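Subject: Re: [desk-setups] Transparent mouse, and what to put under it
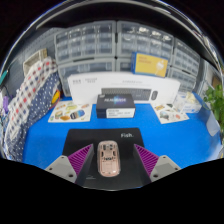 Thanks for the replies. I'll take the points in order, and the message I'm answering is quoted at the bottom for anyone who missed it.

The pink one is the mouse I'm keeping. I had narrowed it down to that and a Pikmont in plain white, and used each of them for two weeks. The Pikmont is a better shape if you have a big hand. I don't, and the pink one is 90 grams against the Pikmont's 126, which I notice by the end of an afternoon. I was also a bit tired of white things on the desk.

On whether the clear shell is a nuisance: it shows fingerprints, yes. I wipe it with a dry glasses cloth when I wipe the screen. Dust inside worries me more. You can see the circuit board and the small printing on it straight through the shell, so any fluff that gets in round the wheel is going to show as well. None so far. If it does I will try a hand blower before I go looking for screws, as I suspect they are under the feet and I have never got mouse feet to stick back down properly.

On the pad: it's the black one with "Fish." printed on it in white. I have had it for years and can't remember where I bought it. The surface is fine and the sensor tracks on it without any trouble. On the bare blue table it skipped now and then if I moved fast. Somebody suggested a glass pad. I tried one in February, found it cold on the wrist and noisy, and gave it away.

On the keyboard: still in its box. It's the grey set, keyboard and matching mouse, and I bought it mainly for the keyboard. The mouse that comes with it will go to the spare machine. I will post about the keyboard once I have typed on it for a while, but I can say now that the box is long enough to be awkward on any shelf I own, so for the present it lives at the back of the table.

On the stickers: I haven't put any on. I have a couple of sheets of the cartoon food ones and the plan was to use a few on the drawer fronts, so that I could find things without reading labels. The grey drawers all look alike and I open the wrong one most days. I did think about one on the mouse itself, but it seems silly to buy a see-through mouse and then cover it. If anybody has used paper stickers on plastic drawers, do they peel at the corners after a few months? I could go over them with clear tape but I would prefer not to.

On small parts: I'm still using clear plastic tubs, with bags for anything flat. The Kandpal inserts that were recommended here are too deep for my drawers. I measured twice. Lulteo do a shallower one but only in packs of 700 pieces with the labels and dividers included, and I have no use for that many dividers. If two or three people on the list wanted to split a pack I would be interested. Reply off list.

Last thing, the order. I used the Sasatdale shop, standard post, no problems. The outer carton was far too big for what was in it. They only took card payment when I ordered, though that may have changed.

> Hello all,
>
> I'm thinking of getting one of the transparent mice and have a
> few questions for anybody who already has one.
>
> 1. Does the clear plastic get grubby, and can you clean it
> without scratching it?
>
> 2. What are you using underneath? My desk is a painted one and
> my present mouse jumps about on it. I don't want a pad that
> covers half the table.
>
> 3. Did you buy a keyboard at the same time, and if so is it
> worth getting a matching set or are they better separate?
>
> 4. Slightly off topic, but how is everybody storing small bits
> these days? I have the multi-drawer cabinets and they have
> turned into a lucky dip. Stickers were mentioned last month
> but I never saw how that went.
>
> Also which shop did you use? The one I normally go to has
> stopped stocking anything that isn't black.
>
> Thanks

--
To leave this list, send a blank message with "unsubscribe" in the subject line.
Please trim quoted text when replying.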